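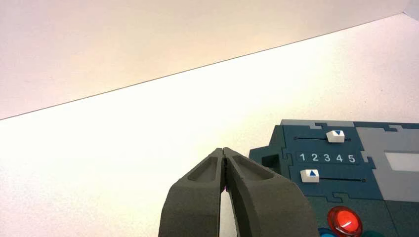
## 4. Co-star endorsements in casting coverage

The previous section dealt with the casting announcement itself and how fast it moved from the trade press to general entertainment sites. We now turn to a type of article that tends to follow the announcement: the short piece in which another actor, usually one who has worked with the newly cast performer, is quoted as approving of the choice. We call these endorsement pieces.

### 4.1 Material

The sample is made up of 779 English-language articles on the recasting of the lead role in *Keltden*. All of them were published in the six weeks after the studio, Ševčík, confirmed that Otakar Tichý would take the part. Articles were collected from news sites, entertainment blogs and the culture pages of regional newspapers. We left out forum threads, video transcripts and anything behind a login. Reprints of the same agency text were kept as separate items when the headline had been changed and merged when it had not.

An article was coded as an endorsement piece if it met two conditions. The headline or first paragraph had to report a named person's opinion of the casting, and that person could not be employed on the production. The second condition removed a large group of interviews with the director and the producers, which we treat as publicity and discuss in Section 5. Borderline cases were settled by discussion among the coders. Most of these involved people who had worked on an earlier *Keltden* film and might or might not have been under contract for the next one.

### 4.2 One quote, many articles

The best-known endorsement came from Shona Waaka, who had played opposite Tichý in the Lirow series and was at the Brelau festival in September to promote a film of her own. She was asked about the casting near the end of a long interview. Her answer ran to a few sentences. She said she was pleased for him, that she had heard the news from a friend, and that she thought the earlier films had been "a bit stiff." She then went back to talking about her own film.

Nearly every later article used the first part of the answer and dropped the rest. The remark about the earlier films survived in the original interview and in a small number of long pieces, but it is missing from the short items that make up most of the coverage. Her own film, the reason for the interview, was usually reduced to a subordinate clause, and in several cases the title was wrong.
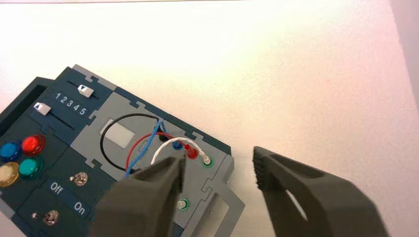 The verbs used to introduce the quote also changed as it traveled. The original interview has "said" throughout. Articles that cite the interview directly mostly keep it. Articles that cite another article are more likely to use "gushed," "raved" or "gave her blessing," and the last of these brings in an idea that was not in the source – that her permission was in some way needed. We found no case in which a later article moved back to a more neutral verb than the one it had copied from.

Attribution was fairly good by comparison. Most pieces named the outlet that ran the interview, though fewer linked to it. Where a chain of sources could be followed, it was seldom longer than four steps. Past that point writers seem to have gone back to an earlier version, or else the source was no longer given and the item could not be placed in a chain at all. The full set of chains is listed in Appendix B.

### 4.3 Past relationships as context

Endorsement pieces need some reason for the reader to care what the speaker thinks. In our sample that reason was almost always a shared credit. Waaka was identified as Tichý's former co-star in the headline, the first sentence, or both, and very often with no other description. Her later work was mentioned less often, even in articles that ran after her film had opened.
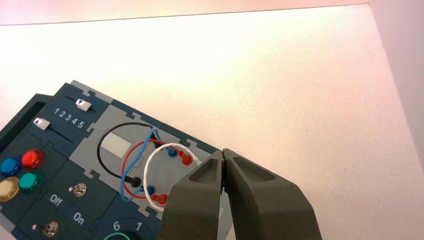

This pattern held for male speakers too, but less strongly. Men who commented on the casting were more often introduced by an award or a current role, with the shared credit given further down. We are careful about how much weight to put on this. The male speakers in the sample were older on the whole and had longer careers to draw on, and a single case of recasting can't separate age from gender.

Length also matters here. None of the short items had space for more than one identifying phrase, and the writer had to choose. In the few pieces longer than 2000 words, both women and men were given a fuller introduction, and the difference between the two groups was small. Readers who only saw the short items – most readers, if the share figures in Section 3 are a fair guide – would have met Waaka mainly as someone who once worked with the new lead.

### 4.4 Timing

Endorsement pieces did not appear evenly over the period. A first group came within days of the announcement and relied on social media posts. A second followed the Brelau interviews. Between the two there was a quiet stretch in which sites ran older quotes again under new headlines, often without giving the date of the original remark. These reused quotes are kept in the counts above, and removing them does not change the order of the verbs or the pattern of introductions.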